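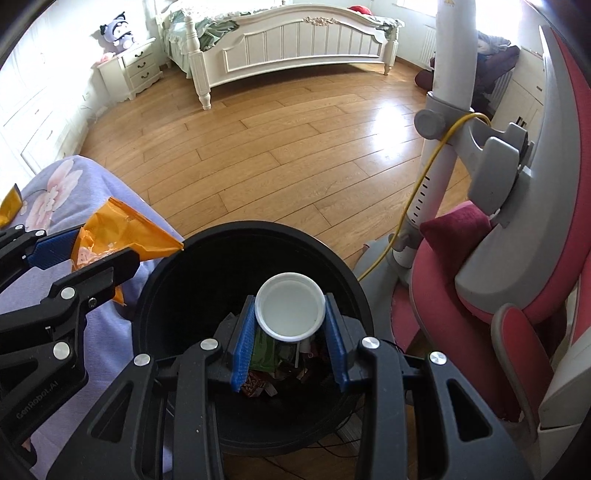

Shona Te Moana thought I should have picked plastic bottles, because snack wrappers and little cups are "too boring to weigh." I picked them anyway! My project is on what goes into one ordinary trash bin in a shared student room, and boring was kind of what I was after.

## What I did

I kept the big round black bin where it always stands, and for 16 days everything went in there. Every evening I tipped it onto an old sheet, sorted it into piles, weighed the piles on a kitchen scale and wrote the numbers in my notebook. Then it all went back in. (My roommate did not love the sheet part.)

The piles were:

- shiny wrappers from candy and chips
- small plastic cups and tubs
- sticks, bits of packaging and other scraps
- paper and tissues

I wanted a fifth pile for food, but we mostly eat in the kitchen down the hall, so I dropped it after 2 days.

## What I found

Wrappers won by a mile if you go by how much room they take up. They spring back open after you crumple them, and the bin looks full when it's mostly air. I tried folding them flat for a few evenings and could go a lot longer before tying up the bag.

By weight it was a different story. A white cup is worth a whole handful of wrappers, and my heaviest evening came to 200 grams, mostly from cups after we had friends over. The lightest was 40 grams. I think I was out all day.

The scraps pile hardly moved the scale, but it took the longest to sort. Thin sticks slide down to the bottom and you have to go digging for them.

## Problems

My scale jumps around with very light stuff, so I weighed the wrappers all together. I also caught myself eating fewer snacks because I knew I'd have to write them down, which probably messed up the second week. Next time I'd get somebody else to keep the notebook and leave me out of it until the end.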